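Marras keeps its grape fair, minus the spitting

The Marras Grape Fair will go ahead in March after the district council voted to renew its permit, on the condition that the seed-spitting contest finds somewhere else to be.
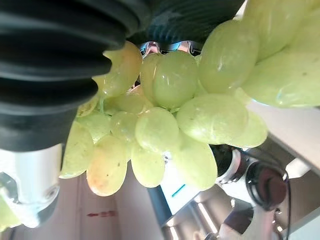
Green grapes. The fair's table grape classes are open to growers from across the district.

The contest has been held on the main street for 25 years, over the patient objections of the shops on either side of it. Ziscombe Bakery, which faces the finish line, told council it had nothing against sport but would like to leave its door open on a Saturday.

Organisers have been offered the gravel car park behind the Cluleo Hotel. They described it as "adequate", and asked whether anyone had considered the wind.

Growers have a separate complaint. Most of the grapes now planted around Marras are seedless, and last year's contestants had to bring their own ammunition from Plumodholm, 11 kilometres up the road. Plumodholm has since asked to be named as a sponsor.

Council also approved a second portable toilet, bringing the total to 2. Last year's gate was 1819.

Entries for the table grape classes close at the end of February. Bunches must be shown on a plain white plate, and judges will no longer accept cling wrap.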